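Posted in: Bench notes / Sorting & storage

Monday, Derusthorpe, back bench. Started 9.40.

Continuing the block set from last week. To settle: colour names for the stock list, which tray takes which colour, state of the grout. Tiziana Fabbri has the old list and says it cannot be reconciled. She is probably right.
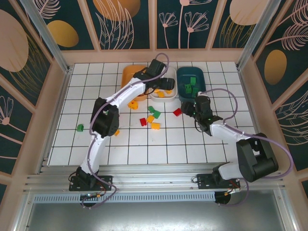
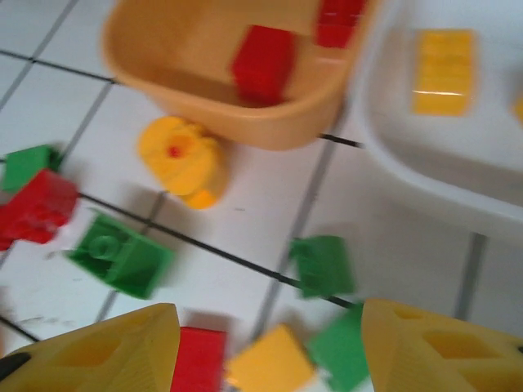
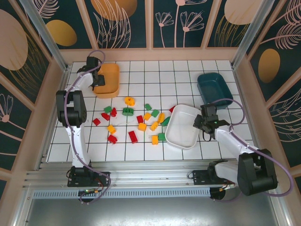

Colour names first. The stock list has four entries for what I count as three colours: red, green, yellow, orange. Yellow and orange are the same moulding from the same supplier (Grekorwood) and, as far as I can establish, the same pigment. Laid side by side on the bench they are indistinguishable. The name changes with the light and with who is writing. Compare the block in the white tray in the first picture, which anyone would enter as orange, with the one lying flat in the white tray in the second, which reads as yellow with a pale glare on the ridged top. I have therefore struck out both words and written "yellow-orange" throughout. Pin-yu Chu objects that it is a clumsy term. Agreed, but it stays until somebody produces a reference chip.

Full count after merging the two entries:

Red: 61
Green: 55
Yellow-orange: 62
Total: 178

The old list gave a total that did not equal the sum of its own lines. Part of the difference is double entry of yellow-orange pieces, some of which had been counted under both names on different days. The remainder I cannot trace. Old list closed and initialled.

Tray allocation. We have an orange tray, a white tray and a dark teal tray, and three colours of block. The trays were bought before the blocks and do not match them. Working arrangement:

Orange tray — red
White tray — yellow-orange
Teal tray — green

Green to teal needs no explaining to anyone. Red to orange is the weak point. A new person given no instruction will put the yellow-orange pieces in the orange tray, and by the strict logic of the thing they would be correct. Rocío Sepúlveda did exactly this on her first afternoon and then asked, reasonably, why the white one was left over. The argument for keeping the arrangement is contrast. A yellow-orange block in an orange tray is hard to see against the base, especially lying flat in a corner, and gets left behind when the tray is emptied. On white it shows up at once. Red on orange is less good than red on white, but a red piece is still found without searching.

Alternative considered: white tray for red, teal for yellow-orange, orange for green. Best contrast of any combination on paper. Tried it for half an hour with Rocío and Pin-yu. Both kept reaching for teal with a green block in hand. Reverted.

Labels would solve it. Tape does not hold on the rims, which are rounded. Nerea Valcárcel suggests a card under each tray, projecting at the front. To try when there is card.

Tray position. No fixed position is marked and the trays wander, the white one most. It is the lightest of the three (weighed: 178 g, the coincidence with the block count noted and ignored) and shifts when a piece is dropped against the inner wall. The tile joints are a usable reference. Set the long side of the tray along a joint and it is obvious when it has turned. I do not want to mark the tiles with pen. Ortuño have a thin rubber sheet which could be cut to fit under each base. Have asked for an offcut.

Clearance between trays to be at least one block length. With less than that, pieces fall in the gap and end up on end between two rims.

Piece shapes. The set is mixed: ordinary bricks, small squarish ones, and irregular pieces that do not sit square on any face. The irregular ones are listed by colour only, under "other", 46 in all. I had intended to give them type numbers and began, but the same piece turned over looks like a different type and I had two numbers for one shape by the fourth entry. Abandoned. If Derusthorpe want types they can have a tray of them sent over and draw them properly.

Studded and ridged faces hold dust. Washed the reds in warm water with a drop of washing-up liquid, rinsed, drained on a towel overnight. No loss of colour seen. Greens and yellow-oranges still to do. Do not use the Stirow degreaser on them. It left a dull patch on a test piece, which is in the drawer with a knot of string round it.

Tiles. White, glazed, grey-to-black grout. Surface is sound. Wiped down with plain water and a microfibre cloth. Light scuffs come off with a melamine sponge and light pressure. What remains after that is in the glaze and I have left it alone. The grout is darker along some joints than others. Cleaned one joint with a stiff brush and bicarbonate paste, left ten minutes, rinsed. Slightly lighter, uneven, not worth continuing. Dark joints do no harm and they are useful for lining up trays, see above. Nothing further unless the grout starts to crumble. It is not crumbling.

One practical note on the glaze. Bricks slide on it. A piece pushed with one finger travels further than intended and will go under the lip of a tray if the tray is not sitting flat. Pick up, do not push. This applies with more force to the squarish ones.

Procedure as it now stands, for the sheet:

1. Trays out, all three, checked empty, long sides on a joint.
2. Tip the pieces on to the middle of the tiles from low down.
3. Red to orange, yellow-orange to white, green to teal.
4. Irregular pieces go by colour like the rest.
5. Count each tray into its bag. Write the number on the bag, not on the tray.
6. Wipe tiles.

Rocío Arroyo asked whether step 5 is needed every time. For small tips, no. For the whole set, yes. She also found the box file labelled 999, which turned out to hold the original packing slips, so the shape quantities can be checked against those when someone has a morning.

Outstanding: card for labels (Nerea), rubber offcut (Ortuño), wash greens and yellow-oranges (me), packing slips (unassigned). Tiziana to retype the list with the new colour name and bin every printed copy of the old one, including the one inside the cupboard door.

Stopped 16.15.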